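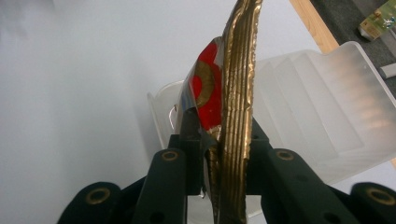

Feb 19, 2025 -- night shift, Dimbridge

On at 1800. Vehicle check complete, odometer recorded, rear left tyre low and topped up. Radio battery swapped before leaving the yard.

First job 1915, two-vehicle collision, Bolville road at the Manole turnoff. Sedan rear-ended by a utility at the give way line. No injuries. Both drivers breath tested, both negative. Skid marks measured at 7 metres, one wheel only. Utility towed, sedan driven away. Lane reopened 2004.
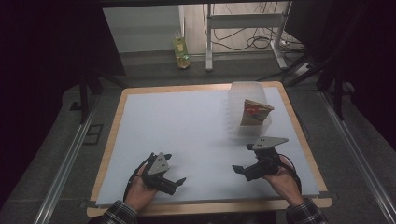
Tudor Cozma took the second statement while I did the sketch plan. His times and mine differed by four minutes; we went with the dispatch log. Must reset my watch.

2140, speed check on the Flendness straight. 59 vehicles through, one infringement, 83 in a 60 zone. Driver gave no reason and signed. Unit calibrated before and after, both readings in tolerance.

2310, report of a trailer without lights near Manole. Patrolled both directions, not located.

Paperwork until 0130. Collision file is 1623, still needs the tow receipt and the colour of the utility corrected -- I put grey, registration says silver. Off at 0200.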